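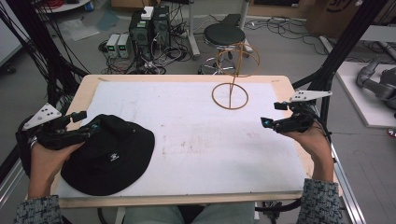
Tracking and Replay FAQ

Which pose does the tracker report for a hand-held gripper?
The pose of the triangular plate. The offset to the fingertips is a fixed transform in tools.yaml, one entry per gripper. Left and right entries are not interchangeable.

Why does a recording contain gaps?
A sample is dropped when fewer than three dots on a plate are resolved. Gaps up to 70 ms are interpolated on export. Longer gaps split the episode, and each part gets its own index.

Does the planner need a model of the hat?
No. Soft items such as a bucket hat have no mesh. The policy works from camera input and gripper poses. The hat stand does have a collision model -- a ring, a stem and a loop -- and the planner keeps the wrist clear of it.

What does error 607 mean?
The inverse kinematics solver found no solution for at least one waypoint. Run the reach check before replay. If the failing waypoints are all near the far side of the board, edit the base transform and try again.

Can episodes from Clammont 1 be loaded in version 2?
Yes, with the convert command. Gripper width is rescaled during conversion; timestamps are left as they are.

Who approves changes to tools.yaml?
Mirjam Aerts or Pantelis Bakalis. Attach the calibration log to the request.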